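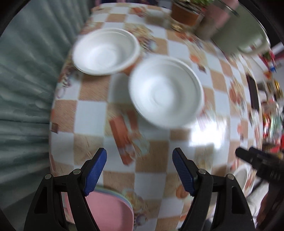 Tivau Damp Remediation Programme
Progress report to the Drorside Housing Fund, second reporting period
Prepared by Dörte Sauerland, programme engineer

1. Position at the end of the period

Survey work at Nistdale is complete. Remedial work is finished in Blocks A and B and under way in Block C. Block D has not been started. The programme is running 3 weeks behind the schedule agreed with the Fund, for the reasons given in section 4. Spending remains within the approved amount for the period.

2. Survey findings

All 80 flats were inspected between June and September. Each inspection covered surface moisture readings on external walls, a check of extract fans in kitchens and bathrooms, and a visual check behind fixed units where access allowed. Air sampling was limited to flats where residents had reported a smell with no visible growth.

The main cause of mould in Blocks A and B is condensation at cold corners, made worse by fans that run below their rated flow. In most bathrooms the duct had been crushed or had come away from the outside grille. Rising damp, which was given as the likely cause in the original application, was confirmed only in the ground-floor flats on the north side of Block C. We ask the Fund to note this change, as it moves part of the budget from wall injection to ventilation.

Hakim Liem's readings for Block D show a different pattern. The damp there follows the line of a leaking parapet gutter and stops below the third floor. Treating the inside walls before the gutter is repaired would be a waste of money, and we have taken Block D out of the internal works order for the time being.

3. Work carried out

Contaminated plasterboard was removed in Blocks A and B under sheeting, with an extraction unit running throughout. Sound plaster was cleaned, left to dry and read again before redecoration. The limit for redecoration was set at the level in the original specification and has not been relaxed. Two walls in Block B failed the second reading and were left bare until a third.

The replacement fans are the constant-running type with a humidity boost. Yoga Ong tested each one at the grille after fitting and has logged the results by flat number. Ducts are now rigid wherever the ceiling void permits.

In Block C, 1,450 metres of skirting and batten have been taken out and bagged for disposal. Wall injection has started at the north end. Replastering will follow once the salts have been tested.

4. Delays

The contractor, Takács, lost working time when the first delivery of fans arrived with the wrong spigot size. The replacements were supplied at no charge. Access was the second cause — several residents in Block C work nights and could not be moved at the times first offered. Sugeng Pelupessy has since agreed individual dates with each household, and no access visit has been missed since that change.

5. Risks

The parapet gutter is the main risk. It belongs to the freeholder, and a repair date has been requested but not given. If there is no date by the next report, we will propose moving the Block D allowance to a temporary gutter lining.

A smaller risk is that residents turn the new fans off at the isolator to save electricity. Running costs have been printed on a card and left in each finished flat. Danang Yeoh will check the isolators during the winter visits.

6. Next period

Complete Block C, including salt tests and replastering.
Repeat moisture readings in Blocks A and B after the first cold month.
Obtain a written repair date for the Block D gutter.
Submit the revised budget split between injection and ventilation.

7. Decision requested

Approval is sought to carry the unspent injection allowance forward to ventilation work in Block C. The total grant is unchanged. The fan test log and the moisture readings, sorted by block and flat, are held at the site office and can be sent on request.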